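The Tool Wall, Such As It Is

A gallery from the back bench at Stedden

Every workshop has a wall it is proud of and a drawer it isn't. Ours at Stedden was, for most of its life, nothing but drawer. There were 9 of them under the bench, and the filing system was that whatever you needed had been put in the one below the one you opened. The bottom drawer didn't open at all. We had theories about what was in it.

Then in March the landlord had the bench moved to get at a pipe, the drawers came out, and their contents spent a week in fruit crates on the floor. Someone weighed a crate. Someone else started a tally on the back of an envelope and gave up at 872 items, a good share of them being the plastic clips that close bread bags. The bottom drawer turned out to hold a phone book and a second, smaller phone book.

That was the week we agreed to try a pegboard.

We had all seen the kind of pegboard people put on the internet, with the wrenches going up in size like organ pipes and a painted outline behind each one so you know what's been stolen. Ours was never going to be that. We own too few things that match. The plan was to hang up what gets used on an ordinary day, give the rest to the spring sale at Stokosby, and keep the top of the bench clear enough to put a sandwich on.

The board came through Hrnčiar, who sell shop fittings out of a unit behind the bus garage and will deliver if you catch them before lunch. It's metal, it's gray, and it was heavier than the two of us carrying it had let on to each other. Hanging it took an afternoon and nearly 4 hours of the following evening, most of that spent discussing whether it was level. The pegs came in a bag with no instructions. We have since learned that there's a right way up.

The pictures are of the board in use, with the bench in front of it in the first and the screwdriver end closer up in the second.

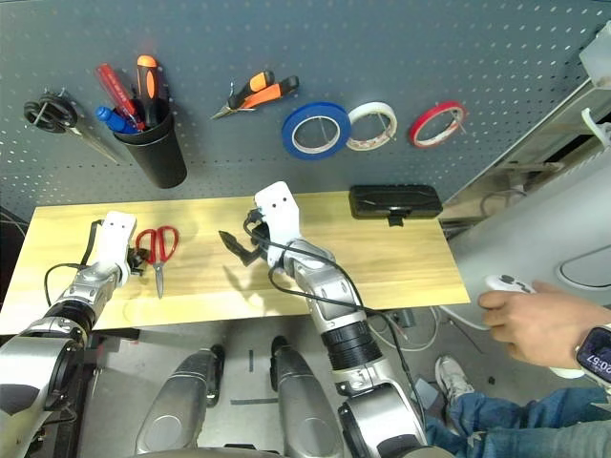

Screwdrivers, wire strippers, tape. The red-handled scissors are down on the bench.

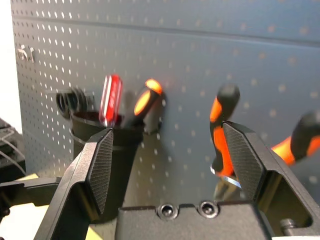

The cup and its neighborhood.

Scissors have been the great lesson of the whole project. We assumed going in that the hard part would be the screwdrivers, which are many and roll, and that scissors would more or less look after themselves. They have not. The black-handled pair has its own place at the left end of the board and goes back there with very little nagging, while the red-handled pair lives on the tabletop like a cat. We've tried giving it a peg near the door. We've tried giving it a peg near the tape, on the grounds that tape is what people are usually cutting. It comes down in the morning and it stays down, and by Friday it has generally visited every part of the bench. The current policy is to call this its place.

The cup was an afterthought, and it's the best thing we bought. It's an Idulo cup, black, sold as a holder for paint brushes, and it came in a pack with a tray we still haven't found a use for. The handles stick up out of it in different colors, so after a while you stop reading the tips and just reach for a color. This works perfectly until somebody buys a second one in orange and black. Somebody did.

Tape gets a peg per roll. It used to live in a stack, and the roll you wanted was at the bottom of the stack, having picked up a fringe of lint and one short screw. On pegs the rolls hang with their middles open and you can see at a glance which one is getting thin. (The answer is all of them. Nobody has ever replaced a roll of tape voluntarily.)

We did talk about painted outlines in the end. The argument in favor was that visitors would know where things went. The argument against was that we'd have to decide where things went. A compromise was reached in which small labels would be made, and the label maker was located, and it needed a tape cartridge of a size last sold some time ago. That is where the labels stand.

What didn't get a spot: the big level, which is too long and sulks in the corner; the hammers, after one fell off its hook during a quiet moment and aged us all; and anything belonging to the glue gun, whose cord defeats every hook we've tried. They share the top drawer now, and the top drawer is already getting hard to close.

Still to come on this page are the parts shelf, once it has parts on it, and the Stokosby pile, if we can get a picture before people start taking things back out of it. One of the phone books has already been rescued twice.

If you're setting up something similar, Hrnčiar will cut a board to size, and it's worth asking them for extra pegs while you're there. Ask which way up they go.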